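Relatório de progresso - fevereiro
Catálogo de amuletos e pequenas esculturas devocionais, coleção Hattori
Para: Kazue Kaneko, Fundação Lumora

Das 100 peças previstas no acordo, 88 já têm ficha completa, com medidas, material declarado e proveniência. As restantes são sobretudo medalhas de barro sem registo de compra. 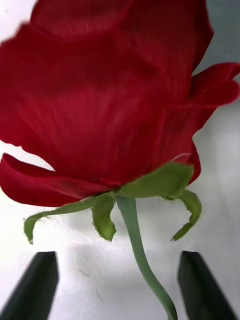 A Asuka Katayama reviu as atribuições de templo e retirou duas, por falta de documentação. O Yasuo Ebihara traduziu cerca de 60 inscrições - as mais gastas ficam para uma segunda leitura.

Foi gasto menos do que o previsto em transporte. Pedimos autorização para passar essa verba para caixas de conservação.
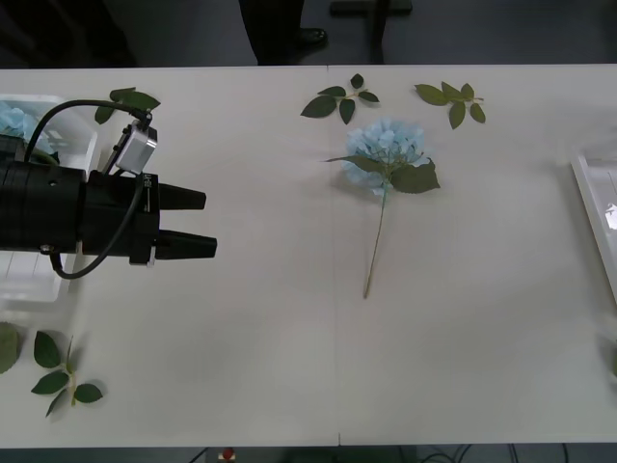
Garra preta junto à mesa branca.

Próximo passo: fechar as fichas em falta e enviar a prova do catálogo.

Takeshi Hirose, Mustetbridge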